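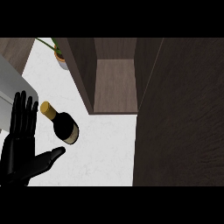 Cellaring reds in a house with no cellar

corkandtin
Posted Jun 12, 2024
We moved into a brick veneer place last year and I've got 23 bottles of red that need somewhere to live. No cellar, no space under the floor. The choices are the hall cupboard, the laundry or the garage. The hall cupboard hits 23 degrees on a bad day in summer, the garage is a lot worse. Most of it is shiraz, plus 3 bottles of Civano that I'd like to leave for another 6 years. Is it worth buying a wine fridge or am I overthinking it?

mallee_dave
Hall cupboard. Lay them down, shut the door and leave them alone. Steady temperature matters more than a low one. I've kept reds that way for years and only lost the ones I forgot about.

postcode2212
Disagree with Dave. Steady 23 is still too warm for anything you want to keep that long. It will age, but fast, and you'll get stewed fruit. For drinking in the next year or two the cupboard is fine. For the Civano I'd get a fridge.

mallee_dave
He said it hits 23 on a bad day, not that it sits there.

postcode2212
Fair enough, I read that too quickly. I'd still put a cheap max/min thermometer in there before deciding. Mine showed the cupboard shared a wall with the oven, which explained a lot.

quincejelly
We bought a Flomow fridge, the small one. It holds temperature well but the shelves are too tight for fat-shouldered bottles, so the pinot won't go in without scraping the labels. Measure your bottles first. It also hums, so not next to a bedroom.

corkandtin
Thanks all. Does lying them down matter if they're under screwcap? Half of mine are.

quincejelly
No. Stand them up if it suits you. Only the corks need to stay damp.

tannin_tess
I'd lay them all down anyway, it's easier to stack them. On fridges, I had a Darkis and the seal went just out of warranty. The repair bloke wanted more than the wine inside was worth. I went back to foam boxes on the floor of the wardrobe – ugly, but they slow down the swings.

mallee_dave
Foam boxes are good. The bottle shop usually gives them away.

postcode2212
They slow the swings but they don't lower the average. Over a whole summer the wine ends up the same temperature as the room.

tannin_tess
True, but my room isn't that hot. Depends where you live.

corkandtin
Ordered a thermometer. I'll put everything in foam boxes in the hall cupboard for now and look at the numbers before the weather warms up in September. If it's bad I'll get a small fridge for the Civano and drink the rest.

quincejelly
Sounds right. Write the year on a tag around each neck, saves pulling them out to check.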